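We got to Flandcombe a good half hour before the doors opened, which will surprise none of the people who have travelled with me before. The train from Cokden was early, the walk from the station was shorter than the map made it look, and there was a bakery on the corner that sold us two very large cheese scones and let us sit in the window until ten. October sunshine, too! I mention the scones mainly for anyone going next year.

The open day is held in the old Furukawa building, down by the canal. I had last been inside it when it was still full of packing machinery, so it was strange to go up the same stairs (same green handrail, same turn halfway that catches your bag) and find the top floor given over to robots and the people who teach them things. They gave us paper badges and a folded programme, and the chap on the desk told me they'd had 158 people put their names down for the morning alone. It felt busy but never a crush, apart from the queue for tea.

## Downstairs first

The ground floor had the bigger arms, the sort that lift and stack. One of them was moving crates from one pallet to another behind a mesh fence, and a little crowd of children had worked out the rhythm of it and were shouting "hup!" each time it set one down. I could have stayed there all morning. There was a board beside it with the history of the site, and I learned that the first line here ran with 117 workers and a single lift, and that the lift is still the one we'd been told not to use.

Next to that was the Flitivstead table. Flitivstead is the name of their small sorting robot, after the village where the first one was built in somebody's garage, and it picks buttons out of a tray by colour. It's slow. It got stuck on a brown one for quite a while and the young man looking after it talked us through what it was probably making of the shadow, and I enjoyed that far more than if it had gone smoothly. My sister put in a button off her own cardigan to see what it would do. She did get it back.

## Upstairs with Hằng Bùi

The part I had come for was the talk and demonstration on the top floor, given by Hằng Bùi, with Hậu Kim working the kit. The subject was household chores, and how you gather enough good examples of a person doing them for a machine to learn from. I'd always supposed that somebody sat at a desk and wrote it all out as instructions. What they do these days is have a person do the job with the gripper in their own hands, over and over, and record every bit of it.

Hằng was very good at explaining this without making us feel like a school party. She passed a spare gripper along the rows so that we could each have a go at squeezing it. It's heavier than you would think, and after a minute my wrist was telling me about it. The white cubes with the black squares on them are there so that a camera can work out where each hand is and which way it's turned. I asked if they had to be square and she said no, but that everyone's used to them.

They have some 2000 recordings of kitchen jobs so far, and she would like a great many more. Opening a fridge is a favourite, she said, because there's so much in it that can go differently: the door pulls back at you, there are ledges, and the cups never stand quite where you want them. She also told us that the early recordings were far too tidy, and the machine was thrown by the first real kitchen it met, so now they leave bottles and leads lying about as they would be at home. I felt greatly encouraged about my own kitchen.
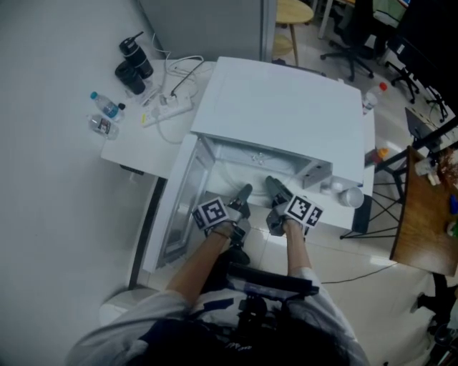

*Page last changed: October, 4.20 pm*

It was the patience of it that stayed with me on the way home. Both hands go in together, and you have to think about each finger of the gripper as if it were a new one of your own. When the chance came for visitors to try, I picked up a beaker on my third go and dropped it on my fourth, and got a round of applause for both.

A few practical things for anyone planning a visit. There are a lot of stairs and no lift, so do ring ahead if that's a worry, and they'll set up a screen for you on the ground floor. Tea is by donation. The talk is given twice, and the second was the quieter of the two. The car park fills up early, but the 1156 bus stops right outside and the driver will call it out if you ask him.

My thanks to Hằng and Hậu for answering so many questions, several of them mine, and for letting us stay on while they packed up the chairs.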